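Open day at Vondale: a thread from someone who took the 2 pm tour and has opinions
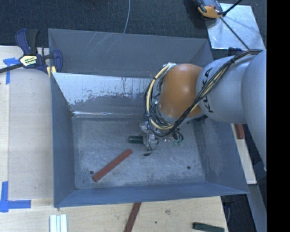

1/ So I finally got over to the Vondale automation open day! First stop was bin picking, and I parked myself there way longer than the schedule allowed. Sorry to everyone behind me in the Talpur group.

2/ The robot is a KUKA, with a gripper hanging off the end and a big bundle of black and cream cables strapped along the arm. It reaches down into a gray sheet-metal bin and goes after short bars and sticks. Doesn't sound like much until you think about parts lying at any old angle next to a sloped metal wall.

3/ And that wall! Part of it is really shiny, and the floor of the bin is covered in swirly scratches. I asked if they'd thought about painting it matte. The answer was that bins out in real plants look like this, so they'd like the vision side to deal with it. Fair enough.

4/ I'm a cable person (I do maintenance, it's a sickness) so I spent a good five minutes staring at the hose loop by the orange joint. I asked how often they redo the ties. "Whenever it snags." OK, I felt very at home after that.

5/ Also loved that the bin is held with a bar clamp and there's blue tape marking the surface next to it. I've seen demos at trade shows where everything is behind glass with mood lighting and you learn nothing. I'll take clamps and tape every time.

6/ The numbers, for those who asked in the replies: they told us the cell has logged 728 attempts since they changed the gripper in August, and they want to hit 4,000 before they publish anything. I tried to get a success rate out of them. No luck, but they were nice about it.

7/ Somebody's kid wanted to know if the robot gets bored. The guide took it totally seriously and explained what the arm does between picks, which is mostly wait for the software to decide on the next one. Best question of the tour, mine included.

8/ Second stop was the Civa conveyor line, and I have to say it lost me a bit. Very slick, very loud, and the talk was mostly slides. If you're going, I'd skip the slides and walk around to the far end where the sorting happens.

9/ Then coffee, then Alletti had a table where you could jog a little arm with a pendant yourself. The line was long, but go! I got about 60 seconds and spent most of it driving the thing in the wrong direction because I'd picked the wrong coordinate frame. Twelve years in this trade, folks.

10/ Practical stuff: closed-toe shoes or they won't let you past the yellow door, parking is free behind the building, and the tours fill up, so sign in before you go for the donuts. I'm going back for the gripper talk, and I'll add notes to this thread once I've typed them up.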